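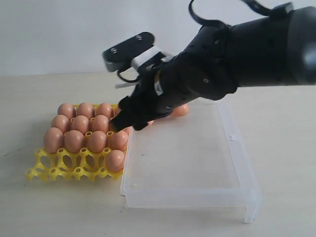 로봇 조작 특론 강의 노트
7주차: 힘을 모르는 손으로 깨지는 물건 다루기
2020년 6월

0. 들어가기 전에

지난주 과제에서 "그리퍼의 닫힘 폭을 물체 지름에 맞추면 된다"고 쓴 답안이 많았다. 맞는 말이다. 물체 지름을 알고, 물체가 거기 그대로 있고, 캘리브레이션이 어제와 오늘 같다면 말이다. 이번 주에는 이 세 조건이 하나씩 무너질 때 무엇을 할 수 있는지 본다. 대상 물체는 달걀이다. 논문 심사자는 달걀을 좋아하고 연구실 청소 당번은 싫어한다.

1. 문제 설정

과제 이름은 Rollasow로 부른다. 달걀판의 컵에 놓인 달걀을 하나씩 집어 옆의 투명한 플라스틱 상자 쪽으로 옮기는 작업이다. 입력은 손목 위 센서의 영상과 관절 각도, 출력은 다음 순간의 손끝 위치 변화량과 그리퍼 폭이다. 손끝에 힘 센서는 없다고 가정한다. 예산이 넉넉한 연구실 학생은 이 가정을 불쾌하게 여길 수 있으나, 졸업 후에 도움이 될 것이다.

어려운 점은 다음과 같다.

가. 간격. 이웃한 달걀 사이로 손가락이 들어갈 틈이 좁다. 바깥쪽 열에서는 한쪽이 트여 있어 접근이 쉽고, 가운데는 그렇지 않다. 어떤 순서로 집느냐가 난이도를 바꾼다.
나. 가림. 손목 센서의 시야에는 손가락이 들어온다. 접근이 끝날 무렵, 즉 영상이 가장 필요한 순간에 달걀이 손가락 뒤로 숨는다.
다. 투명체. 상자의 벽은 깊이 영상에서 구멍이 나거나 뒤의 탁자 높이로 찍힌다. 깊이만 믿는 플래너는 벽을 통과하는 훌륭한 경로를 내놓는다.
라. 비슷한 외형. 같은 색의 달걀이 나란히 있으면 정책이 두 달걀의 중간을 노리는 일이 생긴다. 회귀 손실의 평균 내기 버릇이며, 4절에서 다시 본다.

2. 기준 방법: Skusen

Skusen은 시연 데이터를 그대로 따라 배우는 행동 복제 정책이다. 시연 3000회를 모아 영상 인코더와 얕은 순환망을 함께 학습한다. 손실은 예측 행동과 시연 행동의 제곱 오차다. 더 설명할 것이 없다는 점이 이 방법의 최대 장점이다.

시연을 모을 때 자주 잊는 것이 있다. 사람은 잘하려고 한다. 그래서 시연에는 살짝 빗나갔다가 고치는 장면이 거의 없고, 정책은 빗나간 상태를 처음 만나면 자신 있게 더 빗나간다. 학습 분포와 실행 분포의 차이라는 점잖은 이름이 붙어 있으나, 탁자 위에서 보면 점잖지 않다.

3. 개선: Vistex

Vistex는 구조를 두 단계로 나눈다. 첫 단계는 다음에 집을 달걀을 고르고, 둘째 단계는 선택된 달걀을 기준으로 한 국소 좌표에서 손을 움직인다. 선택은 영상 위의 확률 지도로 표현하며, 가장 높은 봉우리 하나를 고른 뒤 파지가 끝날 때까지 바꾸지 않는다. 중간에 마음을 바꾸는 정책이 어떤 궤적을 그리는지는 실습 시간에 직접 보기 바란다.

가림 문제는 기억으로 푼다. 손가락이 시야를 덮기 직전의 달걀 위치를 저장하고, 이후에는 관절 각도로 상대 위치를 갱신한다. 달걀이 그 사이에 구르면 틀린다. 컵이 달걀을 잡아 준다는 사실에 기대는 셈인데, 이런 기댐은 논문 본문에 한 줄이라도 써 두어야 한다.

그리퍼 폭은 연속값으로 예측하되 하한을 둔다. 하한은 모터 전류로 접촉을 추정해 정한다. 전류 신호는 지저분하므로 짧은 창에서 중앙값을 취한다. 평균을 쓰면 마찰이 튀는 순간마다 손이 겁을 먹고 벌어진다.

4. 결과를 읽는 법

시험은 두 방법을 같은 횟수만큼, 각각 2602회씩 시도했다. Skusen의 성공은 1517회였다. 절반을 넘겼으니 동전보다 낫지만, 동전은 달걀을 깨지 않는다. Vistex의 수치는 일부러 적지 않는다. 실습 로그에서 직접 계산할 것.

계산할 때 정할 것이 있다. 달걀을 들어 올렸으나 상자 벽에 닿은 경우는 성공인가? 금이 갔지만 새지 않으면? 정의를 느슨하게 잡으면 어떤 방법이든 훌륭해진다. 보고서에는 정의를 먼저 쓰고 숫자를 나중에 쓴다.

실패를 나눠 보면 Skusen의 실패는 1절의 라 항에 몰려 있다. 왼쪽 달걀을 집은 시연과 오른쪽 달걀을 집은 시연을 평균 내면, 손가락은 둘 사이의 빈 곳으로 내려간다. 데이터를 더 모아도 평균은 평균이다. 출력 분포를 혼합 모형으로 바꾸거나, Vistex처럼 선택을 먼저 확정해야 한다.

5. 읽을거리와 과제

Aoun 데이터 묶음의 설명서를 읽어 올 것. 좌표계 정의가 부록에 있고, 매년 수강생 일부가 부록을 읽지 않은 채 회전 방향을 의심하느라 밤을 보낸다.

과제는 2개다.

첫째, Skusen의 제곱 오차 손실을 혼합 밀도 손실로 바꾸고, 이웃한 두 달걀이 남은 배치에서 예측 분포를 그려 제출한다. 봉우리가 하나만 나오면 초기화를 먼저 확인한다.

둘째, 집는 순서를 무작위로 할 때와 바깥쪽부터 할 때를 비교한다. 차이가 없다는 결과도 받는다. 다만 시도 횟수와 성공의 정의가 빠진 보고서는 채점하지 않고 돌려보낸다.

실습용 달걀은 조교가 준비한다. 먹지 말 것.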